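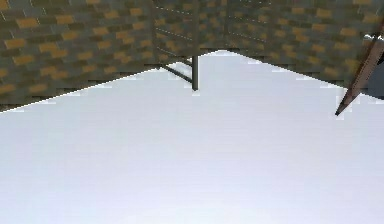
Brick room in Didemach, plain white floor

Print | E-mail this page

Simulated robot gets lost looking at the floor. Real one worse. Where do I start?

Tarık Gökçe

I'm building a small wheeled robot in my half of a shared workshop. It's a Lerness base kit, a shelf, and eventually an arm, at which point it will bring me the screwdriver I'm already holding. My bench neighbors have been very patient.

Before I let it loose near other people's ankles I wanted to get the navigation right in simulation, so I've been running it in Didemach with a single forward camera. It works out how far it has moved by following small features in the view (bits of texture, corners, whatever it can find) and comparing that with the wheel counts.

In the brick room it does fine as long as it's pointed at the bricks. Tip the camera down so it sees mostly floor and it loses the plot. Last night at 40 degrees of tilt it was sure it had driven through the wall and was heading for the next county. I tried 25 and it holds on most of the time, but then it can't see anything low and close, and low and close is where the real workshop keeps its extension cords.

So I switched to the furnished room, thinking more stuff would mean more to look at. Better in some directions. But it has a big dark carpet, and when the robot turns so the carpet fills most of the view I get the same drift, with a different color scheme.

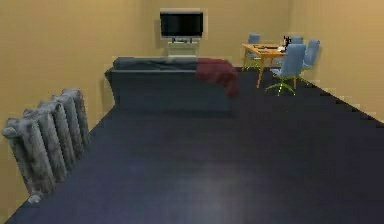 Furnished room, same robot, same settings

What I've tried so far:

Raised the number of features it's allowed to track from 56 to 80. It now loses track of more of them.

Slowed the robot down. Gets lost at a more dignified pace.

Turned the camera resolution up until my laptop fan began to worry the person at the next bench.

The real base does this as well, only with added wobble. Our workshop floor is painted concrete and about as interesting as that sounds. Do I need a better camera, a better algorithm, or a better hobby?

Grutmont

Get a lidar and stop messing with cameras. I fought with this stuff for a whole winter and then bought a spinning one secondhand, and now I have my evenings back. I use them to clean the lidar.

Ocampo

You don't need a new camera yet, and I'd hold off on the lidar until you know what you want it to fix. (A flat spinning one will also look straight over your extension cords.)

Your tracker isn't broken. You've pointed it at a blank sheet and asked what's changed. The white floor in your first picture has a bit of faint gray shading down at the bottom and nothing else, and shading isn't something a corner detector can hang on to. Raising the limit to 80 only lets it pick worse points. It will grab image noise, or the jaggedy line where the floor meets the brick, and that line is nasty: the stair steps belong to the renderer, so they crawl as the camera moves and don't stay put on the wall. I suspect that's how you got to the next county. Turn on anti-aliasing if your setup has it.

The carpet is the same problem plus one more. There's a paler, grayish patch in the middle of it that looks like reflected light. A reflection can slide along with the robot, so any points that land on its edge will tell you you're standing still. Same warning for painted concrete under shop lights.

What I'd do, in order:

1. Put a texture on the simulated floor. Take a straight-down phone picture of your real concrete, scuffs and all, and use that. At the moment you're testing against a floor that's harder than yours in one way and easier in six others.

2. Log how many points survive from one view to the next. When the count drops under a limit you pick, ignore the camera and go by the wheels until it recovers. Wheels are good over short distances and terrible over long ones, so they make a decent spare.

3. Keep the tilt at 25 for finding its position. Use something separate and dumb for the low stuff. A cheap distance sensor at cord height doesn't care about texture.

4. In the furnished room, start it facing the sofa and the table, where there are edges at different distances. The red blanket should give you some folds to work with. The bare tan wall on the left won't give you anything, and neither will the switched-off TV once you're close to it.

Also check your camera height in the simulator against a tape measure on the real one. Mine was off by the thickness of the shelf, and I blamed the math for a month.

Tarık Gökçe

Thanks both. Did the floor picture first. The concrete has a coffee stain shaped like Portugal, which the robot now treats as a major landmark. It gets around the brick room at 25 without leaving the building.

Fallback to wheels is half written. The tape measure says my camera is lower than I told Didemach it was, so I'll be quiet about the algorithm for a while.

Grutmont, if you ever sell the lidar, send me a message.

Print | E-mail this page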